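3.2 Travel between rounds and late-game defending

The second part of the analysis deals with away fixtures played after a short rest. The Clirkon League schedules most of its matches on Saturdays, but sides that enter the cup play a further round in midweek, and the draw makes no allowance for distance. Nurside, at the northern end of the league, travelled 353 km to Zivunstead in October and had three full days between final whistle and kick-off. We class any gap of fewer than four full days as a short rest. 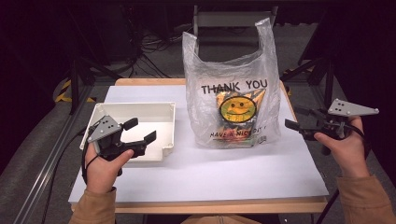
Match records were taken from the league's own score sheets, which give the minute of each goal, substitution and booking. Matches abandoned before the second half were left out. For each remaining match we recorded the rest period of both sides, the road distance to the ground and the number of starting players kept from the previous match. Extra time was ignored, as it is played in the cup only and would have mixed two kinds of fixture.

The outcome of interest is the share of goals conceded after the 75th minute. A simple count would favour sides that defend well throughout, so the share is taken over all goals conceded by the same side in the same class of match. The rest period was entered as a two-level factor and the distance as a continuous term. Squad rotation was added in a second model, for the reasons set out in Section 2.

The sample contains 36 away matches on short rest. Rotation varied widely among them. Mikuš made 7 changes to the starting side before one league match and none before the next, and the two results were the same. Single pairs of this kind carry little weight, but they show why rotation could not be treated as fixed for a club over a season.

Figure 4. A gripper tool closed on a plastic bag.

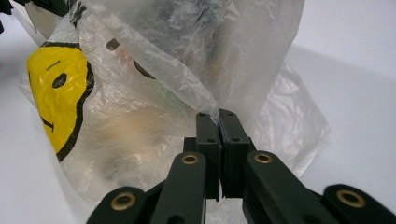 3.3 Results for short rest

Sides on short rest conceded a larger share of their goals late in the match than the same sides did on normal rest. The difference was present in the first model and became smaller once rotation was added. Distance alone had little effect. Journeys of more than 100 km were linked with later substitutions, but the link disappeared when cup matches in the preceding week were taken into account. 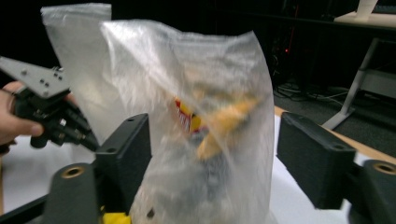 The home side's rest period was then entered in the same way. Where both sides had played in midweek, the late share returned close to its usual level, which suggests that the gap in rest matters more than its length. We did not test this further, as too few matches fell into that group. Weather and pitch condition are not given on the score sheets and could not be included. A wet pitch late in the autumn may well slow both sides, and its effect would be hard to separate from that of the cup rounds, which fall in the same weeks.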